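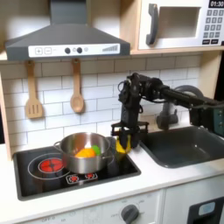 Can It Make the Soup Yet?

Phyllis Heywood wrote in after the last newsletter with a question that I suspect a good many of you have been carrying around too. She has been reading for years that a machine is going to come and do her cooking, her washing up and her beds, and she would like to know, please, whether she should hold off on replacing the dishwasher. I promised her a proper answer and then (sorry, Phyllis!) took most of January to write it.

The short answer is buy the dishwasher. The long answer is more fun, and it begins with a play kitchen, the kind you might buy for a four-year-old, with a microwave whose display says 01:30 and burners printed right onto the cooktop. A surprising amount of kitchen work with robot arms gets done at counters like this one, and when you think about it the choice makes good sense. Toy food doesn't bruise or go off, a printed burner can't set fire to the dish towel, and if the arm swings somewhere it shouldn't, the worst you have is a dent.

The job on the stove is about as plain as a kitchen job gets: a steel pot with two handles, some toy food in it, orange and green, and a gripper with two fingers holding something yellow right at the rim. You and I would do it while talking on the phone. For an arm, that last inch is where the trouble lives. It has to know where the rim is, and steel is shiny, so a camera can easily be fooled by the reflections. It has to know how the yellow piece is sitting between its fingers, and how low to go before letting go, so that it doesn't knock the pot or drop the yellow piece down the side. Our own hands sort all of this out by feel, and most simple grippers have very little feel to speak of.

I put Phyllis's question to Clive Wragg, whose family firm (Wragg, over in Dendbridge, many of you will know the sign) has had an arm on the packing bench for 3 years now. Clive is fond of it and will talk about it as long as you let him, and I let him for 45 minutes. His arm puts jars into cartons. It does it all day and it does it well, so long as the jars are the same jars and they arrive in the same spot. When the shop switched to a slightly squatter jar last fall, it took two people most of an afternoon to get everything set right again. "It's a good worker," he told me, "but it has never once noticed that something was wrong." I thought that was a fair thing to say about a machine, and I have been turning it over ever since.

A kitchen, of course, is a squatter jar every single day. The onions are in a different bowl, somebody has left the mail on the counter, the good spoon is in the sink. The newer approach is to stop writing out every motion and let the arm learn from a lot of tries, with a person guiding it through the task again and again. Clive went to see a demonstration by an outfit called Drivley, where an arm had been taught to clear small items off a tray. It managed 70 percent of them, he said, and he came home impressed. I told my sister the same figure and she asked which 30 percent of her glasses she was supposed to say goodbye to. They're both right, I think.

So where does that leave us? For shop-floor work with the same part in the same place, the machines are here and have been for a long while. For fetching and sorting where things vary a little, they are getting there, and faster than I would have guessed when I started this column. For supper, with real knives and hot oil and a toddler underfoot, I wouldn't clear a space on the counter just yet. I'd be very happy to be wrong!

Several of you also asked about the vacuum kind, and whether the Skamum is any good on rugs with fringe. I've been running one at home and will report next time, once I have finished picking the fringe out of it. If you have a machine doing a chore at your house or your shop, well or badly, do write and tell me, and let me know if I may print your name.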